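Hidis remote driving group – minutes of monthly meeting, February 2020
Held at the Tatulbridge office, upstairs room. Skultness joined by phone, line poor for the first part.

Notes typed up same evening, shout if anything is wrong.

1. Last minutes
Agreed. One correction – the spare joystick went to Skultness, not Figueiredo. Figueiredo still without one, see item 5.

2. Actions carried over
Steering lag on the remote desk – done. New cable plus a change in settings. Feels better, everyone who tried it agrees.
Written guide for new drivers – not done. Carried over again.
Naming of the saved drives – half done. Old ones still have three diffrent styles of name. Agreed not to go back and fix anything before the autumn, only new ones.
Chairs – ordered.

3. Showing by hand versus showing by remote
Long item, ran over.

Background for Skultness, who missed the last one: two ways of giving the delivery cart its examples. One, walk it along with the push handle and let it log what the wheels do. Two, sit at the desk and drive it with the joystick, seeing only what the cart sees. Tatulbridge has been doing mostly the second, Figueiredo mostly the first.

Figueiredo view: by hand is quicker to learn, and kerbs come out cleaner. You feel the wheel touch and you ease off. New people useful on day one.
Tatulbridge view: by hand the person knows things the cart can't. You look over your shoulder, you hear a van, you steer for it, and the log just shows a swerve with no cause. At the desk the driver has the same view as the cart so the example makes sense later on.
Skultness: both, surely. By hand for kerbs and ramps, desk for everything else.

Some back and forth about whether mixing them muddies things. No one had numbers. Agreed to get some. Figueiredo to do 30 pavement drives by hand, Tatulbridge the same 30 from the desk, same start points, same end points, then train on each lot apart and on both together. Results to come to the June meeting.

Point raised that hand drives are slower at the start and drivers tend to stop and let go of the handle. Trim the stops or leave them in? Leave them in for now, mark them.

4. Practice streets (simulated)
All first drives now happen on the made-up city blocks before anyone touches the real cart. Tatulbridge has put in 100 drives on these since the last meeting. Almost 5 in every 30 thrown away, mostly the driver losing the network and the cart rolling on for a bit. Want a dead stop when the link drops. Agreed, top priority.

The corner block was shown on the big screen and talked over. Broad pavement, hydrant on the right near the kerb, streetlight pole further off on the corner. Task as set: bring the cart up the pavement, pass the hydrant on the building side, halt before the corner. Do not cross.
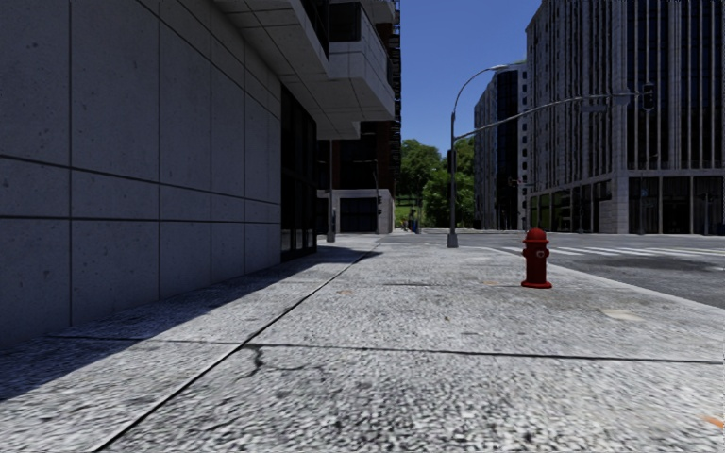 Main disagreement was over the shadow edge. The sun line runs on a long slant up the paving and new drivers follow it like a lane marking, all the way in towards the wall. Then the cart learns to do it too. Two options – tell drivers to ignore it, or move the sun so that it falls differently each time. Moving the sun preferred. Skultness says it is a small job. Tatulbridge to hold them to that.

Cracks and joints: same sort of worry but less of it. Drivers at the desk slow down for the jagged crack, by hand people wouldn't bother. Question of what we want the cart to do. Agreed: no slowing for flat cracks, do slow for anything with a lip. Needs to go in the guide, which does not exist (see item 2).

Hydrant gap. How much room to leave? Everyone had a different answer. Settled on the width of the cart again, or as near as the driver can judge it. Anyone going kerb side of the hydrant, redo the drive.

Stains on the road not to be treated as holes. One driver has been stopping dead for dark patches. To be mentioned kindly.

Pavement is too tidy, says Figueiredo. Nobody walking on it in the task as set up, no bins out, no bikes. Fair. Walkers to be added once the dead stop is in and not before.

5. Kit
Joysticks. Figueiredo needs one. Skultness will post the spare, it sticks slightly to the left but is usable for practice. Not to be used for the 30 drives.
Push handle on the second cart is loose again. Tighten before each session, proper fix wanted.
Headset trial: two drivers felt ill, one liked it. Staying with flat screens.
Disk space at Tatulbridge getting low. Agreed to delete thrown-away drives after one month but keep the notes on why they were thrown away.

6. Drivers' hours
Tiredness shows in the drives. Wobbly steering in the last part of a long sitting, quite plain when you play them back. Agreed 5 drives then a break, away from the desk. Figueiredo asked if that goes for hand drives too. Yes.

7. AOB
Door code has changed, ask at the desk downstairs.
Request for teh meeting to start later. No agreement, stays as is.

Actions
Tatulbridge – dead stop on lost link. 30 desk drives. Clear old disks.
Figueiredo – 30 hand drives, mark the stops. Handle on second cart.
Skultness – moving sun. Post the joystick. First draft of the guide, even if short.

Next meeting at Skultness, time as usual. Bring own lunch, canteen is shut for works.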